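6.3 Gripper does not open after a stop (fault 67)

This fault appears when a hand-held gripper loses its signal while the jaws are closed. The display shows 67 and the trigger has no effect. In August we had this fault many times at the Manmont site, and in most cases the reason was a cable plug which was not fully pushed in.

CAUTION: Do not pull the jaws apart by force. The spring inside can release suddenly and catch a finger.

1. Stop moving. Keep both grippers above the table and let go of the triggers.
2. Ask your partner to press Pause on the Brernel control box. The lamp changes to amber.
3. If an object is still held, let your partner support it from below before you continue.
4. Follow the cable from the back of the gripper and look for a tight loop at the wrist. Free it.
5. Push the plug in until it clicks, then press Reset for two seconds.
6. Open and close each gripper three times without an object.

When the fault is cleared, repeat the panel task from the start position. Put the small stand on the paper first, and lean the panel against it.

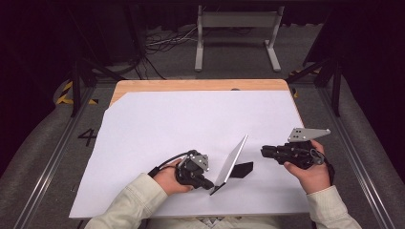

Figure 6-2. Panel task with both grippers. The panel leans on the black stand.

Note: Long sleeves are allowed, but the cuff must not cover the plug. Lautaro Orellana found that a thick cuff can push the plug out slowly - you will not feel it.

7. If fault 67 comes back within 500 cycles, take the gripper out of use and put a red tag on it. Do not exchange the cables between left and right.
8. Write the fault in the log book and inform Renata Gallardo.

CAUTION: Fault 89 is different. It means the motor is too hot, over 55 degrees. Do not press Reset. Put the gripper down and go to section 6.4.

Section revised Oct 30, 2018, F. Tănase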